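New desks and a little greenery for the Imdale study room

April
By Fatemeh Zamani

Anyone who has climbed the back stairs at the Imdale library this month will have noticed that the old study room looks a good deal brighter than it used to, and I am happy to report that it is finally open again after a long winter of dust sheets and paint smells. The room closed right after the holidays so the floor could be repaired where the radiator had leaked, and once the floor was up it seemed a shame to put the same tired furniture back on top of it (some of those tables had been with us since the Katton Street building, and they wobbled there too!).

The work was paid for with a grant of $3000 from the town's small projects fund, plus another $400 that came in through the spring book sale, which did very nicely thanks to a donation of cookbooks that people seemed unable to walk past. Of that, $2000 went on the floor and the painting. The rest went on furniture, lamps and the odds and ends that always cost more than you think they will.

The desks are the part people mention first. They came from Berrada, the joinery over in Buvasard, and they are wood with a warm, light brown grain that makes the whole place feel friendlier, especially in the morning when the daylight comes in. The walls have gone from that old mustard color to something much paler, and it does wonders on a gray afternoon. We argued for a good while over whether to put the desks by the window or keep them along the back as before, and the window won, mostly on account of the people who come in to work all day and like to look up once in a while.

Several desks can be booked for computer work, and there is room on them for two monitors side by side with space left over for your own bits and pieces. 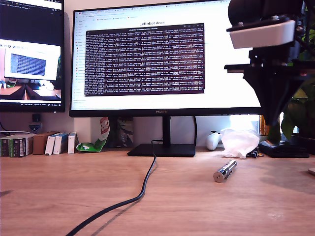

Bookings are for half a day at a time, and you can ask for the same desk again if nobody else has put their name down for it. Please do bring your own headphones, and please take your cups back downstairs when you leave, as the kitchen is running short of them and we have our suspicions about where they are going.

There are potted plants now too, and they have already collected a fan club. If you would like to help with the watering, a sheet is pinned up by the door, and one good drink a week is plenty. The last fern was loved to death by four different people on the same morning, so do sign the sheet before you pick up the can.

The room opens at 9 a.m. and closes with the rest of the building. Bookings can be made at the front desk or by phone, and the quiet corner with the armchairs will follow in May, once the new carpet has been laid.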